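Kitchen Tips: Before You Pay for a Robot Helper, Read the Container Chapter

Posted 2019-03-19 by Edeltraud Ruchti

I get a lot of mail asking whether the Wunby two-arm counter kit is worth having. Wunby sells it as a kitchen helper for people who cook in batches and hate the putting away. The price on the order page is $451 a month on the starter plan, plus a setup visit. I have paid less than that for a used dishwasher, and the dishwasher came with a door that shut by itself.

So this is a tips page, same as the others. If you already signed up, the tips will save you some grief. If you didn't, read them anyway and do the math.

Start with the lids

The brochure talks about chopping and stirring. Skip to page 83 of the manual, where the food containers are. Latch lids are the hard case for any gripper, and they're also what most of us own. The flaps stick out, they swing around, and clear plastic is tough for a small camera to make sense of. Wunby's answer is to have one arm hold the box while the other goes for the lid. Fine, I do it that way too, with hands I already own.

Before you hand over a latched box, pop the flaps yourself. Yes, I know, that's half the job. Set the box flat with some clear counter on every side so the second arm has a way in. A busy marble-look top isn't ideal under see-through plastic, and if yours is like that I would try a plain mat first.

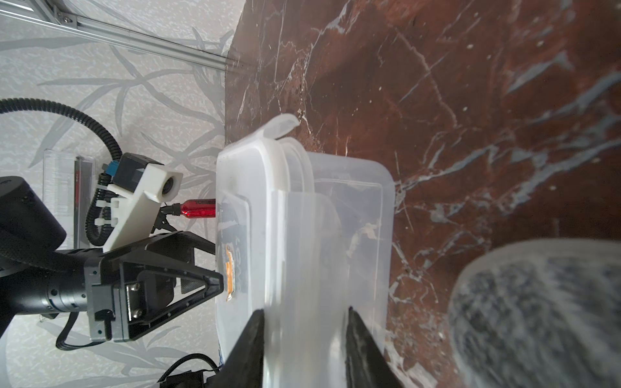

Stick with one style of box

The sales page says "any container." The setup sheet says to pick a style and stay with it for the first month. I'd go with the setup sheet. Square boxes with rounded corners and a good thick rim give the fingers something to get hold of. Thin deli tubs buckle. Glass I wouldn't trust to it at all until somebody other than Wunby has tried it for a year.

If you have a drawer of mixed lids, sort it before the kit arrives. Toss anything warped. This is good advice with or without a robot and costs nothing.

Put a towel down, but a small one

A box on polished stone slides when you push on it. A folded dish towel under one side helps, and it keeps the noise down too. Use a short, flat one. The thick fuzzy kind bunches up and then your box is sitting on a slope, and a tilted box is a harder grab for anybody. Dig out labels and stickers before you stack or fill, too. I've found a produce sticker at the bottom of more than one tub of soup, and I can't blame a machine for those.

Wipe the counter first. Crumbs and white specks vanish into veined marble until you run your palm over them. The kit doesn't clean the surface for you, no matter what the cover of the brochure suggests. Move the potted plants back a bit and put the garden trowel away while you're at it.

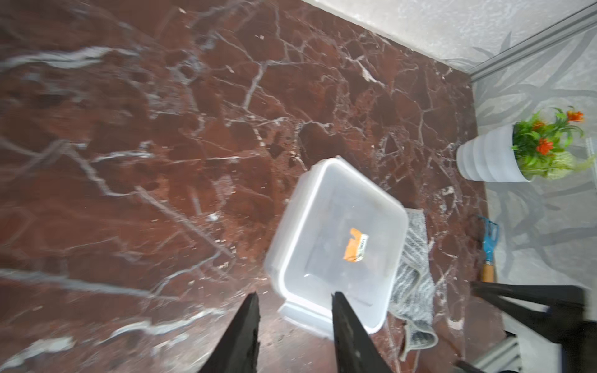

Keep the fingers clean

Black gripper fingers hide grease well. Wipe them with a damp cloth and a drop of dish soap after every session, then a dry cloth. Don't spray anything at the arms or the cameras. The lens on each wrist wants a dry microfiber and nothing else. Wunby will sell you a cleaning set for this. Don't buy it.

Time it yourself

Get out the kitchen timer. Do 8 boxes by hand, lids off, filled, lids on. Then let the kit do the same boxes and write both times down on the same piece of paper. Include the time you spend standing there straightening things up. The Wunby rep quoted me a figure for minutes saved per week and couldn't tell me how it was measured, so I'm leaving it out.

Ask these before signing

Who pays when it cracks a lid? How long is the plan, and can you stop it early? Is the setup visit charged again if you move the kit to another counter? My contract draft had seven pages and the answer to the last one was on the back of page six.

What else is out there

Aigner has a one-arm version for rent. With one arm you do the holding yourself, which strikes me as a strange thing to pay for. Cletavier has a kit listed as coming soon, and it said that last March as well. The shop in Stustholm will let you try the Wunby on their counter if you call ahead. Bring your own containers, the worst ones you have, with the latches that stick.

Next week: getting turmeric out of a white spatula.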